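Open day at the Zenville robot lab – who went?

Forum: Local Makers > Meetups and Visits

gearlash
So I finally made it to the Zenville open day in February, and I'm still kind of buzzing. I signed up for the two o'clock slot, got there way too early and ended up hanging around the lobby with a bunch of middle schoolers who knew more about servo motors than I do. Did anybody else from here go? I want to compare notes, especially on the hand-held gripper part, which was my favorite by a mile.

plumbbob_141
I was in the morning group! We got the talk from Giuliana Sotelo first and then the walk-through. The talk ran long and they had to hurry us past the mobile base, which bummed me out a little. Parking was a mess too. I ended up over by the Le Goff building and walked back in the slush.

gearlash
We had Orlando Ccori for the walk-through and he was great, super patient. A kid asked him if the robots get bored and he took the question completely seriously and talked for a while about repeating a task with small changes each time.

mossy_dan
Unpopular opinion maybe, but I left disappointed. I drove 103 miles for a robot demo and a big chunk of it was people picking up stuff with a gripper in their hand. I can pick up stuff at home.

gearlash
Ha, fair, but I think you missed the good bit, Dan! The person does the task holding the gripper, with the camera riding along on it, and the recordings are what they train the arm on later. Once I got a turn I stopped thinking it was dull. You have two chunky fingers and no feel at all. I squeezed way too hard the first couple of tries and then got so careful that I barely closed it.

mossy_dan
I got the idea, it was on the handout. I'm saying "open day" on the flyer made me expect the arm to be doing most of it. We saw the arm go for five minutes.

plumbbob_141
In the morning we got more than that. They ran the arm right before lunch and it did a drawer and some cups. It fumbled one cup and Apostolos Athanasiadis just let it keep trying while he talked, which I liked. I'd rather see a miss than a polished video.

kettlehead
Was packets one of the tasks? My sister went and said she spent her whole turn on packets.

gearlash
Yes! Packets was my station. I grabbed one picture off the gripper camera, they let us keep a still from our turn:

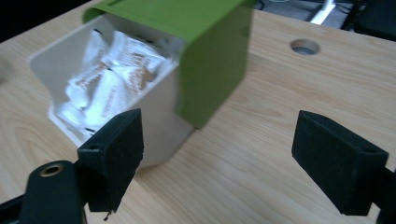

My turn at the packet station, green lid up and both gripper fingers in view

They're shiny and crumpled and they all lie on top of each other, so picking out a single one is a real pain. My tip if you ever get to try it – go for a corner that sticks up and come in slow. Chenxi Liang was running our table and she kept telling us to stop twisting our wrists. I kept twisting my wrist.

kettlehead
OK that's a lot more jumbled than I pictured. Does the arm do that one yet?

gearlash
Not on the day, at least not for us. Chenxi said they wanted more recordings first. There were 14 people in my group and everybody got a turn, so I guess we helped a tiny bit?

mossy_dan
See, that's kind of my problem with it. You drove over there and did their data collection for free.

plumbbob_141
Come on, it was a free event and they asked before recording. You could say no, a guy in my group did and he still got to try the gripper. I had a good time. If they had only run the arm I would've been standing behind a rope all morning.

mossy_dan
They asked us too, I'm not saying it was sneaky. I'd just like the flyer to spell it out. And more arm.

skodska_fan
Late spring there's supposed to be a visit day at Skodska, if Dan wants big arms moving fast. You stay behind the fence the whole time though, and no hands-on. I went last year with my dad and we both loved it, but it's a totally different kind of day.

mossy_dan
Now you're talking. Is there a sign-up?

skodska_fan
Not up yet. I'll post in this section when I see it.

gearlash
I'd go to both, no shame. Also, did anybody catch the name of the gripper foam they were passing around at the end? I wrote down Trukine but I can't read my own writing and I'm not sure that was the foam or the tape.

plumbbob_141
Tape, I think. Sze-wing Lu was the one handing it out, and her email is on the back of the handout. I'd ask her.

gearlash
Found the handout, it was in my coat. Emailing her tonight, will report back!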